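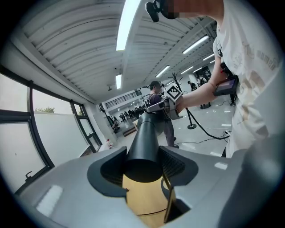
Elis Price wrote:

> Same question I asked in May and didn't get a proper reply to. Can any of
> these things clear a table yet? Not a demo table. My table, with a plate
> stuck to a place mat and a teaspoon under a napkin. I've been reading this
> list for years and every few months somebody says it's nearly there. We
> have 11 people on the packing line at Boltow and my manager has seen a
> video and now wants to know if we should wait before taking on two more.
> What do I tell him?

Elis, quick one, I'm between things. Tell him to hire the two people.

Longer answer. Depends what you mean by clear a table. Picking up one known mug from a known spot, yes, has been fine for ages. Picking up whatever is there, in whatever mess, and putting it where it goes - no. Not in a kitchen and not at your place either, unless all your boxes are the same and arrive the same way up, and from what you've said they don't.

What has changed a bit is how people get the examples. Used to be you drove the arm about with a joystick and it took all day to get a handful of decent grasps. With the hand-held grippers you just do the job yourself, gripper in hand, square marker on top so it can be tracked, and a person can get through a lot in an afternoon. The ones with a little screen on the forearm are nicer to use than they look. Still tiring though. My thumb gave up before I did.

Some numbers from our end, as you like numbers. Benik (that's our folding and tidying set, for those who joined after the rename) is at 2,859 usable runs. Target was 3,000 and we're not going to make it before the break. Of those, 700 are tea towels, which is far too many tea towels, my fault, they were easy. Trained on the lot it folds a tea towel quite well. Give it a pillow case and it folds it like a tea towel. Give it a sock and it sort of strokes it.

Cutlery is worse. Thin flat things on a flat surface, the fingers just skate. Arsalan Arain tried softer tips and got forks but lost spoons. He may want to say more about that himself, I've not seen his latest lot.

Shop floor. Shoaib Baloch went round the Budville site and came back saying the jobs that annoy people most are the in-between ones, tape off a box, flatten it, fish out the bit of foam that fell behind the roller. No one has even got data for those, never mind a machine that does them. The lifting and stacking side is a differnt matter, you can buy that, but it needs a cage and a clear floor and someone to reset it when it sulks.

Speed as well. People forget about speed. The videos are sped up, look for the little x4 or x8 in the corner. Your line would be asleep.

So for your manager, as of July 2018: repeated lifts of the same item, worth a quote. Anything where a person would have to look twice, hire the person. Ask him to bring a box of the actual returns to the next demo he goes to and see how keen they are to try it.

Anas El Ouafi asked off-list if the Fang fingers fit the older handle. They do but you need the longer screws, and don't overtighten, the housing cracks. I have a spare pair if you pay the postage.

Babar Abbasi - still owe you the calibration notes, havent forgotten. Tonight or tommorow.

And can people please trim the quotes when they reply, the digest is getting silly.

Have to run.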